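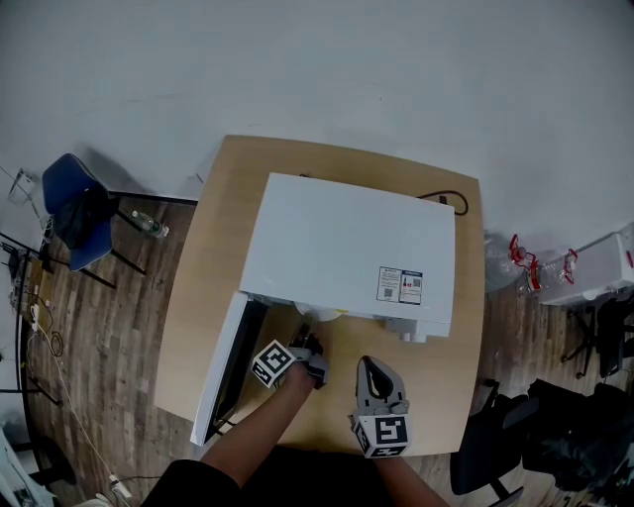 ## 3.2 The appliance on the table

Figure 1. A white box-shaped appliance on a light wooden table, its door open and a black power cable behind it.

We had expected, when we began our visits to the 31 households of the Monside study, that most of our conversations would be about cooking. In the end a good many of them were about doors. A small appliance of the kind in Figure 1 asks rather a lot of the space in front of it, and people who had lived happily with one for years would often stop, think for a moment, and tell us about the mug they always had to move first.

The door in Figure 1 swings out to the left, and when it stands open it needs a clear patch of table to itself. On a square table such as this one there is room for that, and for a pair of arms as well. In the narrower kitchens we visited, the same arrangement was much harder to manage, and 8 households had turned the appliance at an angle – a habit also noted by Imhof in the earlier Rodine survey, although there it was put down to the position of the sockets.

Cables deserve a word too. In Figure 1 the cable runs along the far side of the table, well away from the door, and this was the layout our participants told us they liked best. Those who had theirs at the front spoke of it with real feeling! We return to cables in Section 4, together with the question of labels on the top surface, which several people had covered with a tea towel or a bread bin and had not read since August.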